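August 14, 2022

Sunday, and the shop is quiet, so I finally got to the hand tool sort I've been promising since spring. The plan was one drawer. I ended up doing all the screwdrivers, and then of course the bits, because you can't do one without the other (I tried).

Where we stand: the loose bits from the Nelholm bench filled a coffee can. I dumped them on a towel and sorted by tip, and 44 of them were Phillips #2. Forty-four! Most are chewed up from the Plemby cabinets last year, when we were driving everything too fast into that awful hardware. I kept the good ones and put the rest in the scrap tin. If you've been wondering why your screws cam out, have a look in the scrap tin.

Hex sizes were better. We're missing the 2.5 mm again — if it's in your apron pocket, please put it back, no questions asked. I ordered 19 small labels for the drawer fronts and they should be enough if I don't change my mind about the layout, which I probably will.

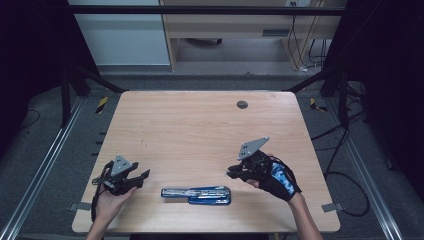 Driver set in its case, on the light wood table.

I like the boxed set more than I thought I would. The loose drivers are nicer in the hand, but with a case you can look in through the top and see the row before you carry it anywhere. So the boxed set stays whole from now on. Please don't borrow one piece and leave it on a windowsill. Take the whole case, bring the whole case back.

Still undecided about where it should live. The top drawer is too shallow if anything else goes in there. The shelf over the vise is 300 mm deep and would fit it easily, but everything on that shelf gets covered in filings by Wednesday. Leaning toward the second drawer, handles of the loose drivers to the left, case along the front.

To do before September:
Replace the 2.5 mm hex (or find it)
Labels on drawers
Ask Akpan for a price on decent #2 bits, the last ones were too soft
Wipe down the Sirkuleo rack, there's oil on the bottom shelf and I didn't get to it today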